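Home > Woodworking > Finishing and repair

Round wooden board with an off-center hole: oil or hard wax?

Zsófia Boros
Joined in March, 6 posts

I have a round board, reddish-brown, species unknown. Straight grain, slight bevel on the edge, one small hole. I want to refinish it for use under a teapot. Is oil enough, and should the hole be sealed separately?

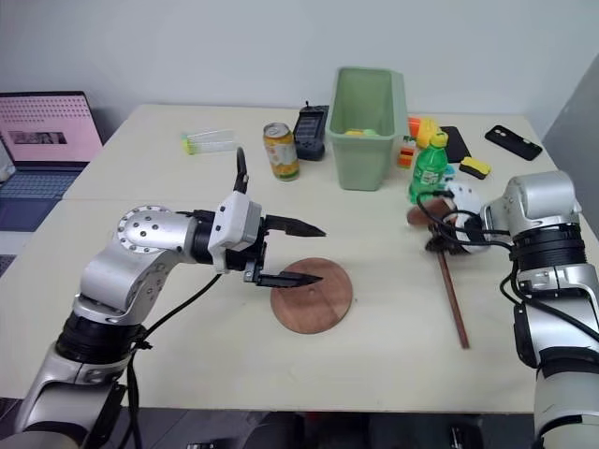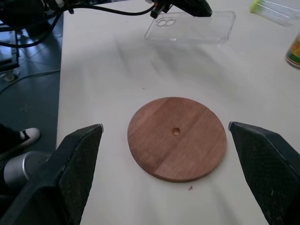 The round board, in both photos.

Urkex
Food-grade mineral oil is enough for cold items. For a teapot use hardening oil or hard wax oil. Sand with the grain, 139 is not a grit, use 100 then 240. Wipe off the excess after ten minutes. The hole exposes some end grain, so work oil in with a cotton swab until it stops absorbing. Let it cure fully before putting heat on it.

Jera
just oil it. mine never got anything else

Somogyi
Agree with Urkex, except that I would not go past 240 under oil. At 600 the surface closes and takes up less. Do both faces the same day or it may cup.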